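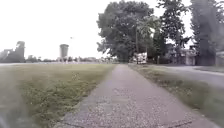 The path beside the grass, looking towards the trees.

She had asked me to come at four, and by ten past we were on the floor of her back room in Maswood with the lids off the boxes. She collects gramophone records of old dance music, mostly fiddle and accordion bands recorded for people who had left home and wanted to hear it again. She doesn't want her name printed ("put the records in, they're the ones with something to say") so I've left it out.

The collection began with a single disc, a waltz on the Cumeck label, bought from a market stall with no sleeve and a bite out of the rim. "I couldn't play the first few turns at all. You had to drop the needle in past the break, so for years I thought the tune started halfway through the second phrase. I still hear it that way. When I finally found a whole copy I was almost cross with it!"

Cumeck is the label she talks about most. It was a small firm that pressed in short runs and sold through grocers and barbers, and its numbering is a muddle. She has spent years on a handwritten list of everything it put out, matching the numbers on the paper label with the ones scratched into the wax near the middle. So far she has 512 sides entered, many from her own shelves and the rest from other collectors' letters.

"The printed number tells you when they sold it. The scratched one tells you when somebody stood in the room and played. Those can be years apart. They'd reissue a thing with a new title, a new singer's name, anything. I've got two copies of one polka where the bands are supposed to be from different countries, and it's the same performance. Same cough before the last verse."

She played me both. It is the same cough, and a splendid one.

I asked about the singers, and here she got up and started pulling out records faster than I could write down the titles. Her great love is a set of slow songs made by a group who called themselves the Santoso Trio, although on most of the sides there are plainly four of them. The songs are about letters that don't arrive, mothers at the window, the price of a ticket. The tunes are older than the words, she thinks, and at least one was a harvest song before it was ever a sad one.

"My grandmother sang that one quick, with clapping. On the record it's slowed right down and the fiddle is dragging behind the voice, and the words are all about a boarding house. But it's her tune. I sat on the stairs and played it over and over until the neighbours knocked. They didn't want me to stop, they wanted to know what it was."

We listened to that one next, on the big machine by the door, with a fresh steel needle. I had only heard this music on tapes of tapes before, and I wasn't ready for how loud it is, or how close. The fiddler's foot is there. You can hear the bow change direction, and a little shout from one of the men when the singer comes back in after the break (she says it means "keep going", more or less, but politely).

A lot of the records were nearly lost. When the Distovitz shop closed, its back stock went into a damp shed, a stack of 1000 or so by the family's reckoning, and plenty had stuck together by the time she was allowed in. She washed the good ones in a baby bath with cool water and stood them in a plate rack. "You never let the label get wet. I learnt that on a foxtrot, thankfully, and it wasn't much of a foxtrot."

Does she mind that so many people will only ever hear this music through a computer? Not a bit. She has been copying her discs for a local archive since June and is delighted when strangers write in. One man recognised his uncle's accordion from the way a low note buzzed. Another sent her the missing third verse of a song, typed out, with a correction underneath from his wife.

"People say the noise should be cleaned off. Some of it, fine. But if you take it all away the room goes as well, and I like the room. I like knowing it was small."

The list of Cumeck sides still has gaps, and she would love to hear from anyone with records numbered in the low hundreds, cracked or otherwise. She is especially after the other half of the Santoso harvest song. Her copy says "Part 2".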